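Collection room inspection, checklist with comments
Onsri Philatelic Society, Wundstead branch
Apr 14, 2023
Checked by: Zamfira Ilie. Second reader: Tudor Mihăilă.

1. Humidity at shelf height — OK
The reading is inside our limits. The meter was compared with the old one from Rocío Cabral and both show the same.

2. Albums stored standing, not pressed — PARTLY
Shelf 4 is too tight. The Hurnuvness album could not be taken out without pulling on the spine. Please move two albums to the lower shelf.

3. Mounts and stock pages free of soft plastic — NOT OK
In the revenue section I found 9 old pages which are sticky to the touch. The stamps on them are not yet damaged, but the gum on one block has become shiny. Do not pull them off. Maricica Pop will do this work.

4. Count against the register — OK
Register says 1,628 lots, and 1,628 lots were found. Lot 347 was in the wrong box, I put it back.

5. Tongs clean, without rust — OK
One pair has a bent tip. It is put aside and should not be used for perforated edges.
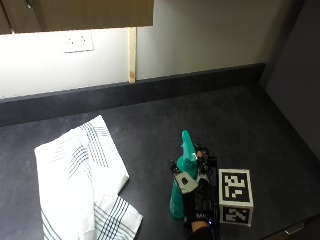

6. Watermark fluid closed and labeled — PARTLY
The bottle is closed well, but the label has only the name and no date of opening. In December we asked for the date also. I ask again.

7. Light on display sheets — OK
The covers are down when no visitor is there. The Sarnano postal history sheets were changed for copies, as agreed.

8. Insects — OK
Traps are empty. New traps put behind the cabinet with the catalogs.

9. Keys and loan book — NOT OK
Two loans have no signature of return. Both were taken by Gheorghița Stanciu for the exhibition and the stamps are in their place, so it is only the paper which is missing. She must sign before the next loan is given.

Comments of second reader: I agree with all points. For point 3, I would not wait for the next inspection — warm weather makes these pages worse. Interleaving paper is in the left drawer, enough for the whole section. T.M.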